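Opinión > Software > Planificación

El planificador no debería elegir el agarre

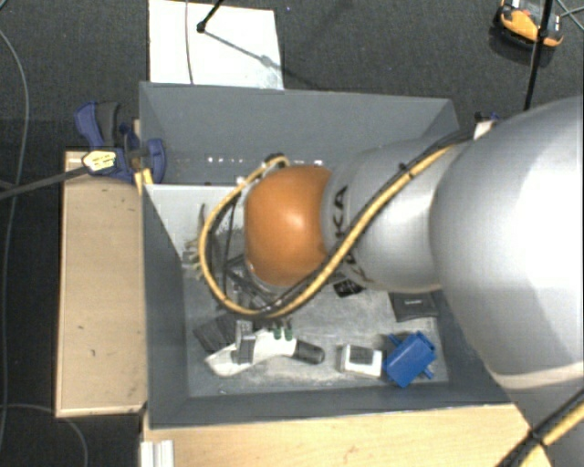 Dario Ferraro sostiene que separar agarre y trayectoria duplica las llamadas al verificador de colisiones. Es cierto, y en Niltent lo medimos: 641 consultas por ciclo, con un coste de unos 180 ms. Lo acepto. Un módulo único oculta qué restricción falló, y en un contenedor de paredes altas casi siempre falla la muñeca. Prefiero dos registros legibles a un optimizador opaco.

Relacionados:
Colas de percepción en Goh
Versionar escenas de colisión

Contacto | © Hundska | Volver arriba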